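Reading time: 2 minutes

June | Posted by Nuwan Wickramasinghe

Print this page | E-mail this page

Call for participants: household waste diary study, Wilta and Harawira

Clelleo is recruiting 300 households for a study of how paper, card and mixed packaging are sorted at home. The study covers the Wilta and Harawira collection areas only. Addresses served by a shared bin store are eligible if the household can keep its own paper and card separate until it has been weighed.

An earlier survey in the same two areas was sent to 1,448 addresses and returned 1,190 usable forms. It asked residents to recall what they had thrown away in the previous month. Recall figures for small paper items were inconsistent with collection weights, and the present study replaces recall with a daily diary and a weekly weighing.

What participants will do

Each household will keep a diary for eight weeks. Entries are made once a day, preferably after 6 pm, and take under five minutes. Items are recorded by type (bag, box, envelope, wrapping, other), by condition (clean, soiled, torn) and by destination (recycling, general waste, compost, kept for reuse). Paper bags put to a second use in the home are entered as reuse on the first day and as waste on the day they are discarded.

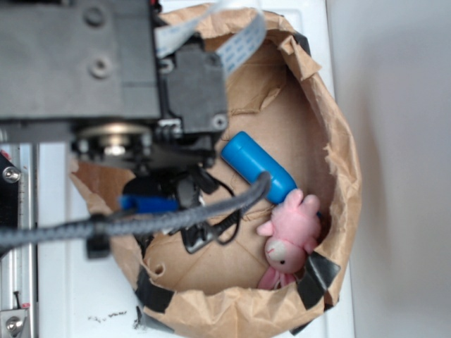 Paper and card are weighed once a week on the hanging scale provided. Readings are entered to the nearest 10 grams. Households that miss a weighing should leave the line blank and should not estimate. Two consecutive blank lines will prompt a telephone call from the study office.

Who can apply

Applicants must be aged 18 or over, must have lived at the address for at least six months and must expect to be at home for no fewer than six of the eight weeks. One adult per household signs the consent form and is responsible for the diary. Employees of Clelleo and of its collection contractor, Tomotent, may not take part.

Payment and data

Participants receive £2 for each completed diary day, paid in a single sum at the end of the study. The scale is to be returned in the prepaid box. Diaries are stored under a household number, and names and addresses are held separately and deleted once payment has been made.

How to apply

Request a form from the study office, marking the request "Diary study". Questions about eligibility go to Jahangir Miah, field coordinator. Questions about consent or data storage go to Nuwan Wickramasinghe. Applications close at 5 pm on the last working day of June.

Print this page | E-mail this page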